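Chapter 3
Looking After the Gripper

Let me start with a confession. The first time I was put in charge of a robot cell, I spent two whole weeks reading about the arm. I read about joints and brakes and gear reducers, I learned the error codes, I even learned how to change the backup battery in the controller cabinet. Then I switched the thing on, and almost every problem I had for the rest of that year was in the last few inches, out past the wrist.

So we're going to begin at that end. In Chapter 2 you bolted the base down, ran the cables and got the arm to move where you told it. If you skipped ahead (I would have), go back and at least read the part about the emergency stop, then come find me again.

The cell we'll be working on all through this book is the one in our teaching shop in Altstead. It's a tabletop cell: one arm, one two-finger gripper, one small camera at the wrist, and a table that the arm can reach nearly all of. The gripper is an Indik, the older electric kind with straight fingers. The arm is a Bronder. If yours are something else, don't worry about it. The menus will have different names and the screws will be in different places, but a gripper is a gripper, and they all get dirty and loose in pretty much the same way.

3.1 What goes wrong

Before you pick up a tool, I'd like you to know what you're looking for. When people bring me a gripper and say it's "acting up," they usually mean one of a few things.

The part slips. The fingers close, the arm lifts, and somewhere on the way up the part slides down or turns. Beginners go straight to the force setting and crank it up. Please don't! Wipe the fingers first. A thin film of oil from handling will do it, and so will dust from cardboard boxes, and you can turn the force up all day without fixing either one.

The part gets picked up crooked. Here I'd look at whether the fingers are still parallel. Close them slowly on a flat gauge block and look at the light coming through. If there's a wedge of light at the tip and none at the base, one finger has shifted on its mount, or it's bent. Bent fingers are rarer than you'd think, and loose ones are a lot more common.

The gripper says it's closed when it isn't, or open when it isn't. That one is a zero problem, and we'll deal with it in 3.3.

And then there's noise. A healthy gripper makes a short, even whir. If yours has started to click at the end of its travel, write down when you first heard it and at which end, opening or closing. You'll want that note later, even if the click goes away by itself for a week – they do that.

3.2 Cleaning and tightening

You'll need a lint-free cloth, a little isopropyl alcohol, a soft brush, a set of small hex keys and a torque driver that reads low enough to be useful. A lot of shop torque drivers start where we want to stop, so check yours.

Park the arm first. I keep a saved position called SERVICE in every program I write, with the gripper low and out over the middle of the table, fingers open. Move there, stop the program, and lock out the power to the arm before your hands go anywhere near the fingers. I know it's a small gripper. It will still break the skin, and I have the scar to show for it.

Brush out the slots where the fingers slide. Brush away from the gripper body so that you don't pack the grit in deeper. Then put the alcohol on the cloth, never straight on the gripper, and wipe the inside face of each finger from the base to the tip. Do the outside faces too. They don't touch the part, but they do touch whatever is standing next to the part, and they leave marks.

Now the finger screws. Back each one off a quarter turn, then bring it up to the number on the maker's sheet. I do it in that order because a screw that's stuck with dirt will give you a false reading if you only try to tighten it. Put a paint dot across the head when you're done. Next time you walk by, a broken dot will tell you what happened without your having to touch anything.

How often? We clean after every shift and check the screws every 80 hours of running time. In July, when the shop is dusty from the doors being open, I cut that in half. The counter on our gripper read 1594 hours the morning I sat down to revise this chapter, and it's still on its first set of fingers, so I'm not inclined to change the routine.

3.3 Setting the zero and checking clearance

Once the fingers are clean and tight, you have to tell the gripper where they are again. Power up, stay outside the reach of the arm, and run the homing routine. The gripper closes all the way, feels itself stop, and calls that zero. Then it opens all the way and stores the other end. Run it three times. If the stored numbers wander from one run to the next, something is still loose and you're going back to 3.2. Sorry.

After that comes the step most people leave out, and it's the one I care about most.
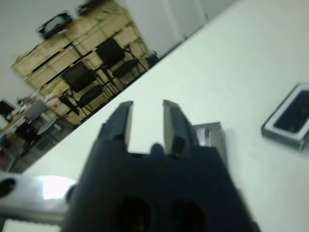
Clearance is the room your fingers have on their outer sides, and you need to check it with real objects on a real table. The opening between the fingers gets all the attention since it's the number printed in the catalog. But each finger has some thickness, and it needs somewhere to go when the gripper opens. Look at the small silver-gray box standing just behind and to the right of the right finger. Both fingers are flat slabs with a good gap between them, and if you only think about the gap you'll feel perfectly safe. Now picture coming straight down beside that box with the fingers too wide, or opening them to let go of something. The outside of the right finger is what you'd have to worry about. The wrist view is handy for this, once you get used to the way it tips the whole table over on a diagonal, but it can fool you about depth. An object that seems to be touching the finger may be well behind it. So use the camera to find the tight spots, then stop the arm, lock it out, and go check them with a feeler gauge or a strip of card.

I like to leave 3 mm on the outside of each finger at full opening. You can work with less if the parts always arrive in a fixture. On an open table, where things get set down by hand, I wouldn't.

If you don't have the room, you have a couple of choices. You can limit the opening in software, so the gripper only opens as far as the part requires. On our cell that's a single line, and we'll write it together in Section 3.5. Or you can turn the wrist so the fingers come in along the clear side. Try the opening limit first. Turning the wrist changes where the cable goes, and then you're back to checking the cable for rubbing all the way through the program.

3.4 The log

Get a notebook and hang it on the cell. I've used the Wijesinghe maintenance forms and I've used a spreadsheet, and both are fine, but the notebook is the one that gets filled in. Write the hour count, what you cleaned, what you tightened, the homing numbers, and anything that sounded or felt odd.

Here's a page from ours, copied out just as it stands:

29 Sep 2025. Cleaned fingers and slots. Left finger front screw took a bit more than the others, new paint dot. Homed, numbers steady. Slight click on opening, went away. Opening limit checked, OK.

See that click? I'd already forgotten it by lunch. We'll come back to it in Section 3.6, when we take the cover off and look at the drive screw.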